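Chapter 7
Setting Up the Work Surface and Teaching the First Pick

In Chapter 6 you bolted the arm to the bench, ran the power and data cables, and checked that every joint moves in the right direction. The arm can now move, but it has nothing to do. In this chapter you will give it a place to work and a set of objects to handle, and you will record your first pick and place by hand.

The work in this chapter takes one long evening or two short ones. You do not need any new electronics. If you are building in a shared workshop, pick a bench against a wall so that people do not walk behind the arm while it is powered.

What you will need

The finished arm from Chapter 6
A sheet or mat printed with a square grid, large enough to cover the arm's reach
A shallow basket or bowl
Six to ten small objects, soft where possible
Masking tape
Your build notebook

7.1 The grid

A bare bench gives you no way to say where anything is. You can write "move the block a bit to the left" in your notebook, but you will not be able to repeat the test next week. A printed grid fixes this. Number the columns from the arm's left and the rows from its base, and write the numbers on tape along the sides. After that, every object has an address. 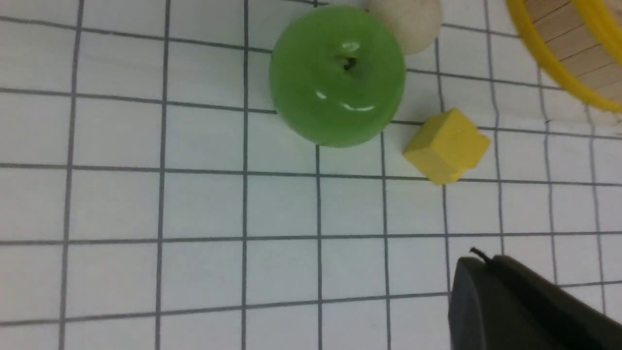 An object that covers more than one cell needs a rule. In this book we use the cell under the object's center, judged from directly overhead. Fruit and balls are easy to place this way. For a cube, also note which way the corners point, in words such as "square to the grid" or "turned halfway." A cube turned halfway presents its corners to the fingers, and a parallel gripper will often push it aside before it closes.

Thin sheets wrinkle. A small wrinkle does no harm to the readings in this chapter, but a fold that stands up can catch a fingertip. Tape down the edges and smooth the sheet from the middle outward. If you bought the Keditz bench kit, its mat comes rolled and should lie flat under books overnight before you tape it.

7.2 Choosing objects

Start with things that can be dropped. Foam cubes, play food and small soft balls are all good. Choose some shapes with flat sides and some without, and include a few with strong colors and a few that are pale. Pale objects on a white sheet are harder for a camera to pick out, and you will want that problem available when you reach Chapter 9.

The container matters too. A wide opening forgives small errors in position. A raised rim is useful practice, because the arm has to lift its load over the side before it lets go. Set the container well inside the arm's reach. At full stretch the PiPER arm used in our drawings has very little room to correct itself, and other small arms behave in much the same way.

7.3 Cable slack

Before you record any motion, move the wrist by hand through its whole range with the power off. Watch the cables. A cable that is too short will pull at its connector when the wrist turns. One that is too long can sweep across the bench and knock over whatever you have just placed.

Do this check with the basket in position. The rim is usually the highest thing on the sheet, and a loose loop of cable will find it. Route what slack you can along the forearm, and leave only what the wrist needs to turn freely.

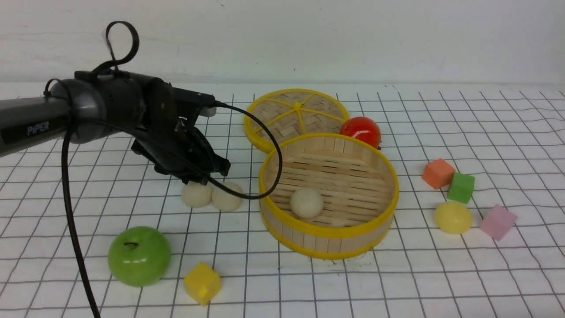
7.4 Recording the first pick

The first recording uses one object and one container. Leave the other objects on the sheet, away from the path.

1. Place the object near the container and write down both addresses.
2. Start the recorder and guide the arm to a point well above the object.
3. Lower the open gripper until the fingers are on either side of it.
4. Close the gripper slowly. Stop when the object no longer slides.
5. Lift straight up until the object is higher than the rim, then move across.
6. Lower, open, and lift clear before you stop the recorder.

Play the recording back at half speed with one hand near the power switch.

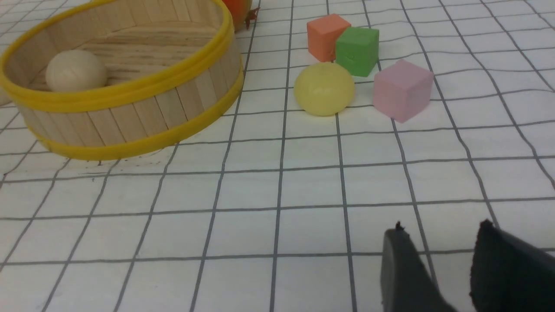 Figure 7.3 Basket and foam cubes on the grid, from the wrist camera.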